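The Shape Blocks of the Gisdale Toy Room
A small gallery

Welcome to my page. I look after the wooden and plastic toys in the toy room in Gisdale, and in the winter I clean them, sort them and make notes about them. Many parents asked me which blocks we have and if they can borrow them at home, so I decided to put something on the internet. My English is from school and from television, please forgive me the mistakes.

The whole collection has 2309 pieces, and it came to us from two places. The bigger part was given by the kindergarten in Surkmont when it moved to a smaller building. The other part I bought little by little at the flea market in Clornmont, where you must come before 7 in the morning if you want to find something good. I am still writing the list. Until now I finished 479 pieces, so there is much work in front of me.

The colored shapes are what the children ask for first. They are small, they sit well in the hand, and even a child who does not speak yet can put all the reds in one place. I like to lay them out on a plain board of light wood, so that the colors stay clear and nothing rolls away to the floor. 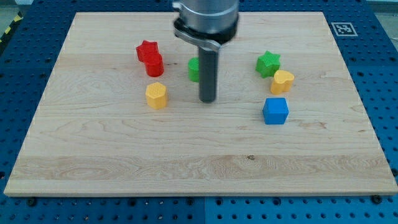 A star is more difficult than it looks. Small children take it by one point and turn it many times before they put it down. With a cylinder they have no such problem, because it is the same from every side, and so it is usually the first shape they learn to stand up. The hexagon is my own favorite. It has flat sides, and when you have many of them you can push them together like a honeycomb.

Some words about colors. In our boxes one shape can come in more than one color, and one color in more than one shape. This is useful for a sorting game. First you ask the child to find everything green. When this goes well, you ask for all the stars, and now the green one and the red one must go together. For some children this is a big surprise, and they look at you as if you changed the rules in the middle (you did).

How I clean them: warm water, a little dish soap, a soft brush for the sides. Then they lie on a towel until the evening. Please do not put them in the dishwasher. The wooden boards I wipe only with a damp cloth, along the grain, and in August I give them a thin coat of oil. A knot in the wood I leave as it is. The children like to put one block on it and say it is the house of the king.

If you want to borrow a set, write your name in the notebook next to the door, and the number which is on the lid of the box. The sets for borrowing start from number 251. Two weeks is the normal time, but if another family is not waiting you can keep it longer. When a block is lost, please tell me, I will not be angry. I have a drawer with single pieces and very often I find the same one there.

The next gallery will be about the wooden animals from Surkmont. I must first glue some ears.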